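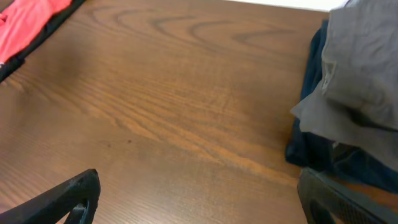 4 min read

Sonberg calls the finish on this table "walnut satin." I'd call it brown with a shine. Look across the middle and the light sits on it in pale orange patches, which bothered me for the first week and which I now mostly ignore.

I bought the Piveo because I wanted one big surface for folding laundry and sorting clothes, and the bed was doing my back no good. Width is 80 cm, the sheet says, and mine measured 80. Price was $1,409 before delivery. For that money I expected to be impressed, and I'm about halfway there.

The grain is the good part. There are big looping curves toward one end that run out into long straight lines, and I'll admit I've stood there looking at them with a shirt in my hand. Theda Lindemann at the Funbridge showroom told me every top is different. Fine, but then why does the website use the same top in every shot?

Now the complaints. There's a tiny dark speck in the finish of mine. I've rubbed it, wiped it and picked at it with a fingernail, and it's staying. Sonberg's reply was that small marks are "part of the character." They offered me 52 dollars back. I took the money, but I don't buy the explanation.

The smooth top is also less handy for folding than I'd pictured. Cotton stays put. Anything slippery slides around when you try to square up the corners, and I've ended up laying something dark underneath for the thin stuff. My old Claeys table was ugly and scratched and held a blouse better.
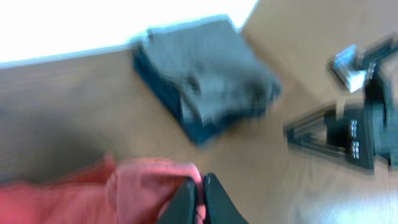

Gray cloth, folded, near the far edge of the table.

Thick pieces are no trouble. Fold them, stack them, done. The height suits me, though Till Reinholz downstairs is a good deal taller and says he'd want it raised.

I can't tell you how the finish will hold up. The leaflet promises years of daily use and I've had it since September, so ask me later. It doesn't wobble. I'd still wait for a sale, and I'd go over the top in daylight before signing for it.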